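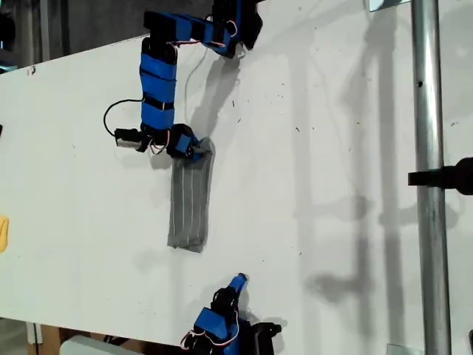

Binville, 13 Aug 2026

Home | Things Around Us | Cloth and Thread | Ask Us

Why does cloth fray?

Take an old piece of cloth and look at the end of it. On the grey strip at the top of this page, the lower end is a little frayed. Maybe your scarf or your dishcloth has an end like this too. Why does it happen?

Many cloths are woven. This means they are made from 2 groups of threads. One group goes up and down, and the other group goes from side to side. Each thread passes over one thread, then under the next, again and again. The threads are not glued. They stay in their place because they press on each other.

When you cut the cloth, the threads at the edge lose their neighbours on one side. Now they can slide out. If you pull one, the next becomes free also, and soon you have a small beard of threads. This is called fraying.

Other cloths are knitted, like a jumper. A knitted cloth is made of loops, and each loop holds another loop. That is why it stretches so well. Its edge can curl or come undone when it is cut.

Some cloths have lines along them, and we call these lines ribs. Run your finger across a ribbed sock with your eyes closed - you can feel small hills and valleys.

How do people stop the fraying? They fold the edge two times and sew it down. This is a hem. Look at the bottom of your T-shirt and you will find one. Or they cut the edge in a zigzag with special scissors.

Try it at home

Ask an adult for an old cotton rag. Cut a strip 23 cm long. Put it on a white table or a sheet of white paper, so the threads are easy to see. Pull out one thread from the short end, slowly. Then pull five more. Does it become easier or harder? Keep the threads - in June our readers in Ríos made a bird's tail from theirs.

311 shares | 180 comments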